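### 3.2 Breathing marks and the home rehearsal track

The Tollby choir learns most of its repertoire from rehearsal tracks. A track is a recording of one voice part, played on a piano or sung by a hired singer, with the other parts either left out or turned down. Members get the tracks a few weeks before the first full rehearsal and are asked to know their notes by then. This section deals with one small effect of the practice: what happens to breathing.

In the printed score of the Mass we studied, breaths are marked in very few places. The editor gives commas at the ends of most text phrases and leaves the rest to the conductor. Before the choir began using tracks, singers penciled in breaths at rehearsal, on instruction, and the marks in older copies agree closely from one desk to the next. Copies from the track years agree much less. Altos who sat side by side for the same concert breathe in different measures of the Sanctus, and in the long melisma of the Gloria the tenors show no common plan at all.

We entered the marks in Lurkilex, a simple score annotation program, from every copy the choir's library could lend us. The set came to around 1000 marks. Each was tagged by voice part, by measure, and by whether it fell at a text comma, at a rest, or inside a word. Marks that had been erased but could still be read were entered separately and are left out of the counts below. Two copies had been rebound with pages missing from the Credo, and for those only the outer movements were used.

Of the marks made in the track years, 500 fall at a comma or a rest and tell us little, as almost any singer would breathe there. The useful ones lie elsewhere. A group of 100 fall inside a word or between an adjective and its noun, where a conductor would normally ask the section to stagger. In the older copies such marks are rare, and where they occur they usually carry a desk number, which shows that the stagger was planned.

The tracks themselves explain part of this. Those supplied through Nenico were played on a keyboard, and a keyboard doesn't breathe. The line runs on evenly to the next rest, and a singer working alone has to leave it somewhere. Most seem to have left it when they ran out of air, marked the spot, and kept it. The sung tracks give a different result. In the Benedictus, which was issued with a hired soprano on the top line, nearly all the soprano copies have the breath in the same measure as the recording, including one after "qui venit" that the conductor told us he had never wanted.

Tempo also matters. The keyboard tracks hold one speed from start to finish, with no slowing at cadences. Several singers said they practiced at the slower of the two speeds offered and didn't move to the faster one until the final week. A phrase that can be sung in one breath at concert tempo often can't be at the slow speed, so the mark made during slow practice is not needed later. It stays in the copy all the same - and, to judge from the concert recording, it stays in the singing.

Most of the members who answered our questions said they practiced at home, with the track on a phone or a small speaker. Few stood at a piano. Some had the score open and some sang from memory after the first week. We didn't ask how long they practiced, as earlier answers on that point had proved unreliable.

**Figure 4.** Purple measuring cup; green granite countertop; coffee maker on the countertop.
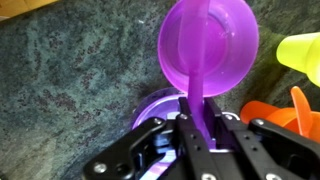
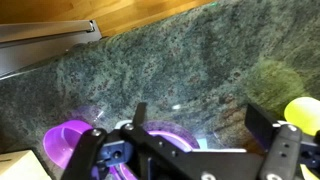
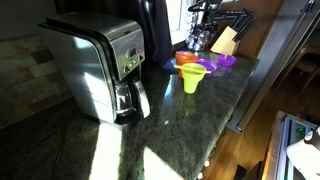 Spyros Vlachopoulos, commenting on a draft of this section, thought we had given the tracks too much of the blame. In his view a section that breathes badly has been allowed to, and a conductor who hears a gap in the middle of "excelsis" can mend it in a minute, whatever the singers did at home. He also pointed out that the older copies may look tidy only because the singers of those years were told to write everything down, "and people who write everything down don't always sing it."

The second point is a fair one. Penciled marks are evidence of what was agreed, and the link from there to what was sung is weaker than we would like. For the older concerts no usable recording survives, so the comparison can't be made. For the track years we do have the February concert, and there the marks and the audible breaths match well in the soprano and tenor lines, less well in the bass, and can't be judged for the altos, who were placed too far from the microphones.

On the first point we differ. The conductor did correct the Gloria, twice, and the corrections appear in the copies as a second layer of marks, often in a different pencil. In the concert the tenors still broke the line in the old places. Notes learned alone over several weeks seem to bring their breaths with them, and a late instruction has to compete with that.

A practical step would be to add breaths to the keyboard tracks, by lifting the line for a short moment where the conductor wants one. The choir tried this with a single motet. Only the alto part has been checked so far, and the copies agree in all but the last phrase, where the track was cut short by mistake.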